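Section 2: Tempering the chocolate shells

Okay, the fun part! I'm assuming you've washed your Prukari mold and let it dry overnight. If you skipped that, go back, I'll wait.

1. Chop the chocolate small. I use Tessier dark, but any decent bar will do (no chips, please – they're made to hold their shape).

2. Melt two thirds of it over barely simmering water until your thermometer says 115°F.

3. Take the bowl off the heat, wipe the bottom, and stir in the rest until you're down to nearly 90.

CAUTION: One drop of water and the whole bowl seizes up. I lost my entire December batch that way.
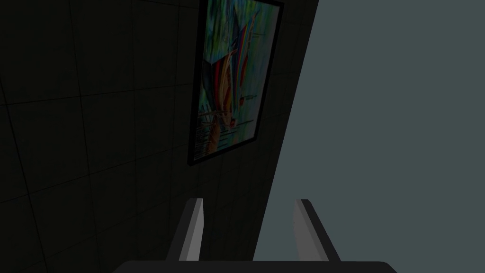
4. Fill the mold, tap it on the counter, and tip it over so the extra runs out. Scrape the top clean.

5. Chill for 2 minutes, then check the edges. Still shiny? Give them 2 more.

Note: Leopold Hauser wrote in to say he skips the fridge completely and leaves his shells in a cool pantry. It's slower, but I tried it and the shine was gorgeous!

6. Leave the shells in the mold for now. The caramel goes in next, and it needs to cool below 90 first or it'll melt everything you just made.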